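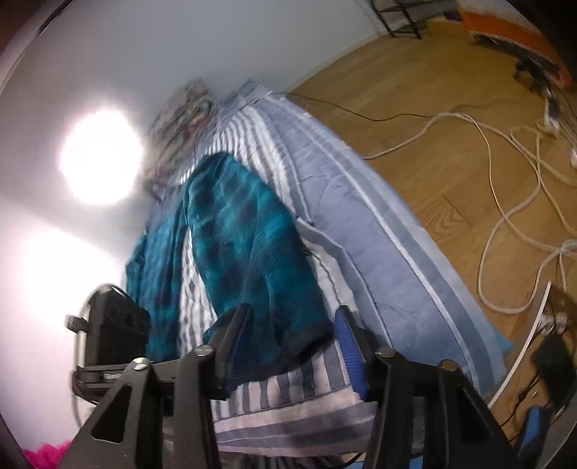
## Two Finger Pads, One Fleece Blanket

Bedding is a hard test for a hand-held gripper. A blanket has no edge the fingers can count on, and a fold that looks thick enough to hold may be a single layer of fleece. We took the Tramov and the Catterall through the same chore: pick up a crumpled blanket from a striped bedsheet, lift it clear, and set it down at the head of the bed.

Both tools were fitted with ridged pads. Each made 185 attempts in an ordinary bedroom, with the cords left on the floor.

The Tramov was easier to aim. Its fingers open wide, and the wrist camera keeps both pads in view until they close. It dropped the blanket 7 times, mostly when we grabbed too near the top of a fold.

The Catterall dropped it 37 times. Its trigger is lighter — a real help after an hour of work — but the fingers tend to ride up over soft cloth. Pressing down into the mattress first fixed most of that, though it also picked up the sheet.

Pumetti sells a softer pad that fits either tool. We tried it for one afternoon and went back to the ridged ones. Venetti's pads, rated by the maker for 2000 closings, arrived in October, too late for this round.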